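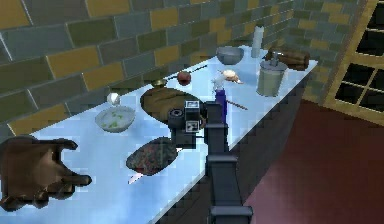
Mendlow Pull-Through Knife Sharpener: six months... well, since March, anyway

I've been mean to my knives for most of my adult life. They go in the drawer loose, they scrape across plates, and until this spring the only sharpening they ever got was on the bottom of a coffee mug (it does work a little, try it!). So when I finally bought the Mendlow I was pretty much the ideal customer, because anything was going to be an improvement.

It's a small thing, about as long as my hand, with two slots on top. The first slot is coarse and the second is fine. You set the sharpener down, hold the handle, and pull the knife toward you from heel to tip. The instructions say four pulls in the coarse slot and then more in the fine one until you like the edge. They don't say how hard to press, and I really wish they did, because I pressed way too hard for the first couple of weeks and took more metal off my chef's knife than I needed to. Let the weight of the knife do it. If it's squealing at you, ease off.

My test for any knife is a ripe tomato. Before the Mendlow, mine squashed it flat and then sort of tore through the skin. After one session it went in with no sawing, and I stood there slicing tomatoes I had no plans for. Onions are better too. I cry less, or I've decided I do.
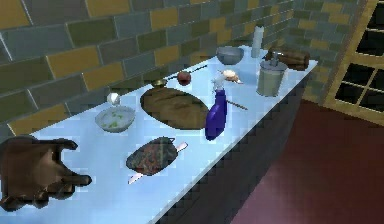

Costel Georgiev left a comment on my cutting board post saying pull-through sharpeners eat good knives and I should buy a whetstone and learn to use it like a grown-up. He's not wrong about the stones! I borrowed one from Hildegard Kettler a while back, soaked it, watched a long video, and ended up with a paring knife that was sharp on one side. Some people find it relaxing. I found it damp. If you own one beautiful expensive knife, listen to Costel. If you own a drawer full of whatever, like me, read on.

The base is where Mendlow could do better. There's a rubber strip underneath and it grips fine on a clean, dry surface, but the minute there's a bit of flour or a drip of oil about, the whole thing skates. I put a folded dishcloth under mine now. For comparison, the Hoxha I had before this had a suction cup with a little lever, and that thing never budged (the sharpening part was useless, sadly, but wow, what a grip).

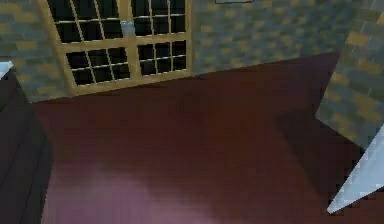
Serrated knives and scissors

Don't. The box has a picture of a bread knife on it and I think that's a bit cheeky. I ran mine through the fine slot and it now has points that are shiny and no sharper. Scissors aren't mentioned anywhere, and I tried an old pair out of curiosity and got a nasty burr along one blade. Firdevs Duman takes hers to the hardware store on Navport Road, where they do scissors while you wait, and I'm going to do the same.

Cleaning is easy enough. Metal dust collects in the slots, so tip it over the trash and give it a good tap, then wipe with a barely damp cloth. Wipe the knife too, please, before it goes anywhere near food. It isn't dishwasher safe and mine has never been in there — I've ruined enough things that way.
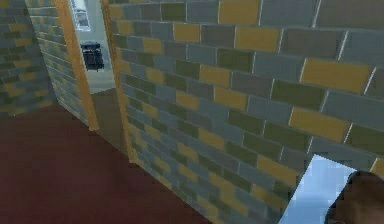 Would I buy it again?

Yes, for everyday knives, and I'd get the same one. The coarse slot is feeling a bit tired already, and I can't find replacement wheels for sale anywhere, so I guess the whole thing gets thrown out eventually. That bugs me. I've written to Mendlow to ask and I'll add a note if they write back.

Next up is the Flolura magnetic knife rack, if I can find my drill.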